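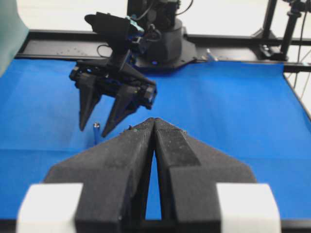
Filipa Salgado wanted to know, before anyone signed off on anything, whether the arms had been entered as equipment or as staff, because staff get a locker. Equipment, we told her. She asked us to put that in writing, so it is in writing.

Weekly walk-through, two-arm bench, Jaltamholm site
Inspection date: 2024-11-23
Checked by: F. Carrilho

1. Emergency stop reachable from both stools.
OK. The left-hand one had a coat over it. Coat relocated, owner informed, owner unmoved.

2. Finger faces and tips clean, no chips.
PASS WITH COMMENT. Light specks on the near gripper. Wipe at start of shift. The old card said "wipe as needed," and in two months no one has felt the need.

3. Blue surface flat under the work.
PASS WITH COMMENT. Faint creases. Smooth before the first peg of the day. A peg that leans is a peg someone has to go looking for.

4. One peg standing at a time.
OK.

5. Cables clear of arm travel.
OK at rest. Recheck at full reach with the bench stopped, which takes 17 minutes and will be described by the line as an hour.

6. Hands out while the arms are live.
FAIL. Two reaches observed, both to straighten something that was going to be fine. Everybody here placed pegs by hand until September and the fingers remember. Retraining booked. Please stop calling it the funeral.

7. Operator rotation every 40 minutes.
FAIL. Watching is now the job, and it is harder on people than doing was. Sore wrists are down on the first-aid sheet. Stiff necks have their own column. Kassab stools have been requested again, under request 301.

8. Stoppage log filled in by the person who was there.
PARTIAL. Entries include "it sulked" and "see yesterday." Write the time, what the arm was doing, and what you did. Opinions go on the back of the sheet, where there is plenty of room.

9. Old hand jigs removed from the aisle.
OPEN. Third week. I'm told they are being kept just in case. In case of what was left blank.

Items 6 and 7 to be closed before the Stirkholm bench goes live. Item 9 to be closed before I trip on it.

Shares: 30 | Comments: 3

benchtwo: Rotation fails because there are three of us and one is always in the meeting about rotation.

Filipa Salgado: Still no locker for the stoppage log either. It lives on the radiator.

nightshift_o: I miss the hand jigs. Keep one at least. I'll dust it.

Filtier Works Safety Notes | Contact the site office | Copyright Filtier | Back to top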